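Sun 1 November
by Yasaman Ghasemi

The returns bench at Bultport has been on the new arrangement since April, and I have been asked a few times what changed for those of us who work on it. I will stick to the things I know about.

Before April the job was done standing up. A tote came in, you opened each item, looked at it, decided on one of three outcomes and put it in the matching bin. The decision took seconds. The handling took the rest of the time, and it was the handling that management wanted automated. The supplier is Nullo, and the controlling software is called Gelley.

Gelley learns grasps from recordings. A person carries a hand-held gripper, picks things up with it as they would with their own hand, and the camera on the tool stores the movement together with the opening of the fingers. Our first set came to 2,447 recordings. Manouchehr Amini planned the sessions and I did a good share of them, in blocks of 30 minutes with a break after each. The blocks were longer at first. We shortened them when wrists began to complain.

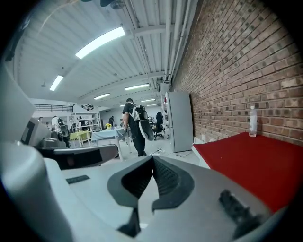

Recording floor, with the finger pads of the gripper in front and a second device going off down the room.

The recording work is now a regular part of the rota. It is graded the same as bench work, which I think is wrong. A bad recording is worse than none, and spotting one takes practice. The usual faults are closing the fingers too early, approaching at an angle the arm cannot reach, and hesitating. A person who hesitates teaches the arm to hesitate. I have watched it stop short of a padded envelope in exactly the way I do.

The arm handles boxes well and soft bags badly. Anything it fails on twice goes to a side tray, and one of us clears the tray. On a poor day this means a shift made up entirely of awkward items, with none of the easy ones that used to give you a rest in between. Output figures do not show this. I raised it with Manouchehr and the tray is now shared between 2 people per shift, which helps.

Lifting has gone down a great deal and my back is better for it. Talking has gone down as well. The old bench had us facing each other, and the Nouri cell that replaced it has us side by side at screens.

Next is a set of 36 soft items, chosen from the side tray. I have asked for the grading to be looked at before we start on them and have not had an answer yet.

Last updated: Sun evening, to correct the length of the recording blocks

Contact | © Yasaman Ghasemi | Back to top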